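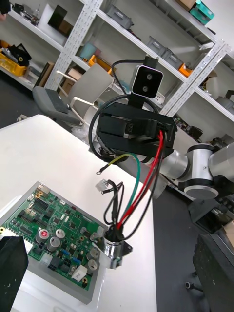 Silver arm segment with black gripper and top-mounted camera.

2026-10-12
By Mateja Radonjić

Pernham Parish Burial Index – README

Scope

The index is a plain-text transcription of the burial registers of Pernham parish. It covers 19 registers, two of which survive only as later copies. Each row is one burial entry. Marriages and baptisms are outside the scope and will not be added.

Files

burials.csv holds the entries. places.csv maps place names as written to a modern spelling. notes.txt lists damaged pages and gaps by register. All files are UTF-8 with Unix line endings. The separator is a semicolon, as many entries contain commas in the occupation field.

Fields

register – shelf code, as on the spine label
page – page number, or the leaf number followed by r or v where pages are not numbered
surname, forename – exactly as written
surname_std – standardized surname, may be blank
age – as written, including "infant" and "abt 60"
buried – date of burial, never date of death
occupation – as written, not coded
flag – see below

Flags

U: reading uncertain. D: page damaged, text partly lost. C: taken from a copy, original missing. X: entry struck through by the clerk. Struck entries are kept. An entry can carry more than one flag, written without spaces.
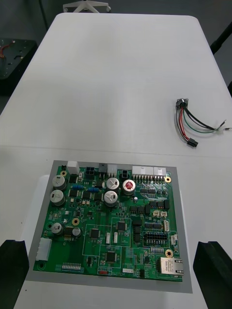

Issue 4, p. 2

Transcription

Lejla Stojanovska and Kastriot Jurić transcribed each register independently. Selma Vidmar compared the two versions and settled differences against the original page. Where the page did not settle the matter, both readings appear in the field with a slash between them and the entry is flagged U.

Spelling was not corrected. Abbreviated forenames (Wm, Jno, Eliz) were left alone – expanding them caused errors in the first release, which was withdrawn in February.

Known problems

Standardized surnames are weakest for the Hudo hamlet, where one clerk used several spellings for what may be separate families. Do not use surname_std for counting households there. Ages above 90 are copied faithfully and should be treated with care. Register 4 has no occupations.

Reuse

Free for any use with credit to the Pernham Parish Burial Index. Please state the issue number. Corrections go to Velimir Vlachou with the register code, page and proposed reading; a photograph of the page helps. Changes are listed at the end of notes.txt.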